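The cold spell, and a month without the car

February 2024

Got up before six to put the bins out and the lane was all ice from the gate to the post box. I went down it sideways, holding on to the hedge. The car is still at the garage in Zuritz. They rang yesterday to say the part had come but it was the wrong side, so that is another week at least.

I have been keeping a note of what it costs to get by without it. In January I spent 149 on buses, two taxis and one lift that I insisted on paying petrol for. The insurance and the tax go on whether the car moves or not, so I can't call it a saving, but it was less than I had feared.

Breakfast was toast and the end of the marmalade. I must ask Vanderleia if she has any Sevilles left, as the shop at Brerkgate had sold out when I went in. 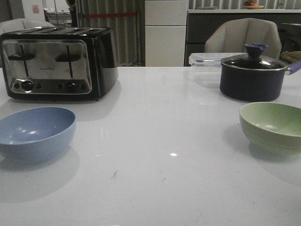 The bus to Brerkgate goes at twenty to nine and I was at the stop by half past. Fouad Kassab was there already with his stick and his flask. He has used that bus for years and knows which drivers will wait if they see you coming down the hill. He told me the afternoon service may be cut to one a day from spring. There is a notice in the shelter but the rain has got into it and I could only read the top half.

At the library I returned the Figueiredo book on hedges, which I didn't finish. The first part on hawthorn is good. After that it is mostly law. I picked up a form for the bus survey and filled it in at the table by the radiator. It asked how many journeys I made last month and I put 40, going by my notebook.
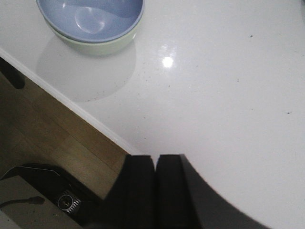 Posted by Vanderleia Barbosa's neighbour at the top of the lane

3 comments | 12 shares

Walked home instead of waiting for the ten past two. It is further than I remember from when I was working. The verge is soft after the stile and I had to go in the road for a stretch, with my scarf held out so that drivers could see me. Only one van passed and he slowed down.

There are snowdrops under the wall by the chapel, more than last year, and someone has cut the ivy off the gatepost. The stream is high but still under the bridge.

Soup at three, then I sat down with my boots off and did nothing for an hour. My left heel has rubbed. I put a plaster on it and looked out the thicker socks for tomorrow.
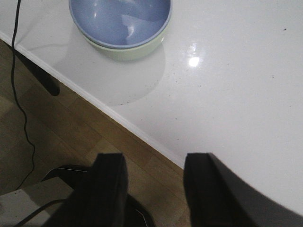 Rang the garage again at four. The man said they had sent the part back and the new one was ordered from Bravix, with 100 to pay as a deposit. I asked why I should pay a deposit when the mistake was theirs. He said he would speak to the manager and ring me back. He had not rung by six.

Colder again tonight. I have filled the log basket, left the kitchen tap dripping and put the grit bucket inside the porch. If the lane is no better in the morning I will miss the early bus and go in at eleven.

Comments

hilltop_jen: They did the same to us with a wing mirror. Don't pay the deposit.

F. Kassab: The notice says the survey closes at the end of the month. I asked the driver.

Maureen T: Sevilles at the farm shop yesterday, but they were going fast.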